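机器人来上班了，那大人们干什么去？

你大概听过这样的话：“以后活儿都让机器人干了，大人就可以躺着了。”说这话的人多半没有在斯特内斯的维修工场待过。那里的大人一个也没躺下，有几位还比以前更忙。

先说说这个工场。它修的是齐德利小家电，顺便把修好的东西连同零件装进木盘，送回各家店里。从前，把零件一样一样放进木盘，全靠人手。安耶莉基·克塞诺斯阿姨干了很多年，据她说，这活儿最难的地方是别打瞌睡。

九月起，一只机器手开始学这份工作。它的手指是一节一节的金属，指尖包着黑色橡胶，橡胶不容易打滑。手背上还罩着一层黑布，皱巴巴的，像谁家没熨过的袖子。

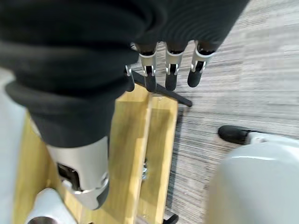 捡起一根细棍子，你三岁就会了，而且从来没为这件事得过奖状。机器手可没这么轻松。它得弄清棍子在哪儿、朝哪边斜，手指该张多大，捏的时候用多大劲。劲小了会掉，劲大了呢，工场里有一个专门装“劲大了”的垃圾桶。

所以机器手要练习。光是练“拿起来再放下”，它就练了3,876次。负责记数的是马科斯·拉扎里季斯叔叔，他以前的工作是搬箱子，现在的工作是看着一只手出错，然后写下它错在哪里。他觉得搬箱子说话的机会多一点。

那么，工场里的人到底有什么变化呢？

有些活儿变少了。弯腰、重复、拿久了手腕会疼的活儿，正一点一点交给机器。克塞诺斯阿姨的手腕对此没有意见。

有些活儿是新冒出来的。要有人教机器，有人检查它放得对不对，还要有人在它卡住的时候按下红色的停止按钮。工场里有13个人学了怎么按。你可能会问，按按钮也要学吗？要的，难的是知道什么时候按。

也有人不太高兴。尼斯琳·泽因姐姐担心，等机器手学会了，分给她的班会变少。这个担心一点也不傻。工场答应先教她新工作，再改排班表，她把这句话抄下来，贴在了自己的柜子上。

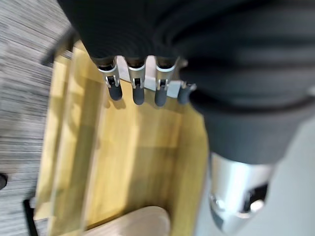 斯特内斯工场开放日小组 · 儿童读页

再来说说木盘。你也许想问，为什么不给机器手换个高级一点的盘子？因为店里用的就是木盘，换盘子要换掉900个，教一只手比较便宜。大人做决定，很多时候就是这么算出来的。

机器手也有不如人的地方。要是盘子里混进一块谁的饼干，克塞诺斯阿姨一眼就能认出来，还知道是谁的。机器手只会很认真地想办法把饼干抓起来，当零件放好。

来参观的时候，请站在黄线外面，别把手伸到机器手底下。想提问可以找拉扎里季斯叔叔，他很愿意聊天，他已经安静了一整个上午了。

回家可以试一试：戴上厚手套，闭上一只眼睛，把一根筷子从地上捡起来，放进鞋盒里。掉了就重来，再请一位家人在旁边替你记下每次是怎么掉的。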